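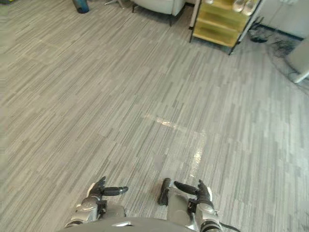

Caught Iolanda Vasconcelos between trips, which is the only way anyone catches her. She got in from Rastcombe at midnight, had a bus to Clultetgate at noon, and gave me the bit in the middle. Two coffees, one plate of toast, shared. She ate most of it.

She's been traveling without a car for 19 months now. Buses, trains, the odd ferry, a lot of walking along roads with no sidewalk. Her blog has a small crowd of regulars who mostly write in to argue about luggage.

"People think I'm making a point," she said. "I failed my driving test. Then I failed it again. Then I looked at a bus map."

Rastcombe first. I'd been told to skip it. She says go, but go on a weekday and don't stay by the harbor.

"The harbor rooms have the view and also the gulls. Four in the morning, gulls. I moved up the hill the second night, to a lady who rents out 2 rooms over her garage, and slept like a dead person. She left soup outside the door. Didn't ask, just soup."

What kind? Leek. Good leek.

The coast path is the reason to go. There are 86 steps down to the little beach and she counted them on the way up, stopping twice. Bring water, she said — the kiosk at the bottom keeps its own hours. She got there at two and it was shuttered. Went back at five and a teenager sold her a warm lemonade and half a sandwich.

Half?

"He ate the other half. It was his sandwich, I think."

I wanted to know about the Flenska ferry, which I've missed two years running. It only starts up again in May. She took it last season with her friend Simone Araújo, who gets seasick in the bath. Simone lay flat on a bench the entire way with a hat on her face. Iolanda stood at the back rail and saw a seal, or a log. They still disagree about wether it was a seal.

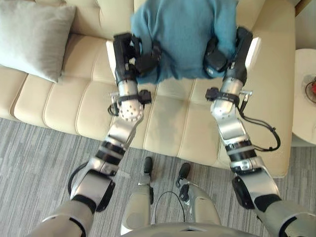
Packing, then. She carries one bag, and it's smaller than mine by a lot. Three shirts, one good sweater, sandals she hates. A paper notebook, after her phone went in a fountain in Godoy. No guidebook.

"I ask whoever's driving the bus. They know where lunch is."

Best lunch so far? No pause at all. A counter in Godoy with 5 stools, run by a man named Welington Seixas, fish stew and rice and nothing else on the menu. She went three days in a row. On the third day he made her peel garlic.

Worst? Longer pause. A hotel breakfast she wouldn't name. "The eggs were a shape."

I asked if she gets lonely. Sometimes, she said, around dinner. Lunch alone is easy. Dinner alone she brings the notebook and writes down what the other tables are saying, and half of it ends up on the blog. One couple recognized themselves and wrote in. They were nice about it. They're still togther, too.

Next is Clultetgate, a week, maybe longer if it quits raining. She wants the night market and the old tram. After that she doesn't know. Her brother wants her home for a birthday and she's looking at a route with four changes.

"It's a very good route," she said, and got out a pen to show me, on the napkin, and then it was twenty to twelve and she had to run. Left the sandals under the table. I've got them here if you're reading this, Iolanda.

Posted 30/03/2025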